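Dutow Folding Worktable: three months in

I bought the Dutow table in the fall to replace a dining chair (yes, a chair) that I'd been using as a laundry station, mail pile and occasional desk. I wanted one flat surface in the spare room that I could fold towels on, wrap presents on and sometimes eat a sandwich at while pretending to do my taxes. I looked at the Flukeo first, which everybody seems to love, but the legs on that one splay out and I know exactly how many times a day I would kick them.

So, the Dutow. It comes flat in one very long box that would not go around the corner of my stairs. I opened it in the hallway and carried the parts up in 3 trips. The top is heavier than it looks in the listing, which I took as a good sign, and it was wrapped properly, with foam on the corners and a sheet of cardboard across the face. My last piece of flat-pack furniture came with a footprint on it, so I was already happy.

Assembly took me one Saturday evening with the radio on. There are 13 bolts, plus two spares in a little bag, and the instructions are pictures only. They're good pictures until step six, where the left and right leg frames are drawn exactly the same and they are NOT the same. One has the latch hole on the inside. I put them on backwards, flipped the whole thing over, found out the table wouldn't fold, and took it all apart again. If you buy one, put a bit of tape on the frame with the latch hole before you start. The hex key in the box works fine but it's short, and my knuckles were sore by the end. Use a proper driver if you have one.

Now for the folding, because mostly I fold things on it. I have a lot of blankets. The cheap plush kind, the ones that shed for the first two washes and cling to everything you own, and I can't walk past them in a store. On the chair I was basically wrestling them in midair. On a table I can lay one out, pull a side over, smooth it down, and it stays where I put it! The pile grabs itself nicely. Slippery stuff is another matter, and a satin pillowcase will slide off that surface if you so much as breathe near it.

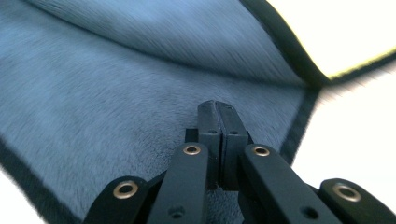
Blue-gray plush with the dark edge binding.

I've also used it for wrapping (great, plenty of room for the long rolls), for repotting one very sad fern (fine, with newspaper down) and for a jigsaw that took me most of December. The puzzle was the real test for wobble. Side to side it's solid. Front to back there's a small rock if you lean on it with both elbows, and you feel it more on carpet than on a hard floor. I tried it in the kitchen for a week to compare and it was noticeably steadier in there – but I like it better upstairs, so I live with the rock. Tightening the bolts again after the first month helped a bit. The instructions don't mention doing that and they should.

Marks and spills: I left a mug on it overnight and got a pale ring, which came off with a damp cloth and some patience. Nail polish did not come off. That one's on me. Tape lifts cleanly as long as you don't leave it for days. I run a dry cloth over it before I fold anything dark, as lint shows up badly under a lamp.

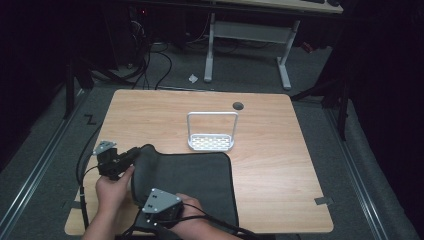 The latch deserves its own paragraph, as it's the part I like least. To fold the table you push in a metal tab with your thumb while lifting the leg frame, and for the first few weeks that tab was so stiff I needed both thumbs and some language. It has loosened up. I wrote to Dutow about it anyway and got a polite answer in two days telling me to put a drop of oil on the hinge, and I did, and it's better. Anybody with sore hands might want to try one in person first. The Hinojosa has a pull strap for this and I'm a little jealous of it, though its top is narrower and I'd have blankets hanging off both sides.

Folded, it goes behind the door with the ironing board. The rubber feet leave a gray scuff on white paint, so I've hung an old towel back there.

A few people in the comments on my last post asked how it compares with the Zondik, which is the same sort of size and costs less. I borrowed one over the summer and the hinges felt gritty from day one, plus the edge was rough enough to snag a sweater. If all you want is somewhere to put mail, save your money and get the Zondik. For fabric, the smoother edge on the Dutow is worth the difference to me. I've dragged every blanket in the house across it and haven't pulled a thread yet.

Mine is model 891, by the way. They sell a shorter one as well and the listing photos look identical, so check before you order. Four stars from me, and I'd go to four and a half if they'd just redraw step six.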